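Flasstead Robotics Club
Minutes, 2nd April

Meeting opened with 4 members present. Minutes from September approved.

Pick-and-place project: the group worked at the round table with small items and the gripper.

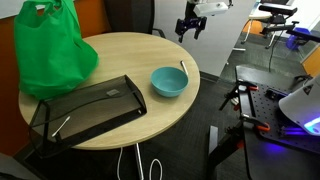
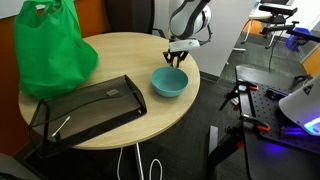
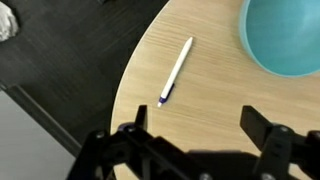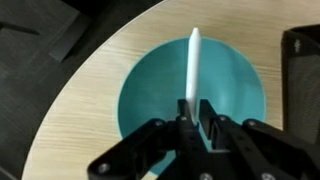 Athanasiadis asked whether the Dravberg entry still needs 20 logged runs before sign-up. Checking the rules was left to the next meeting.

Budget: 2000 remains for parts. Motion to order 3 spare finger pads carried. Adjourned.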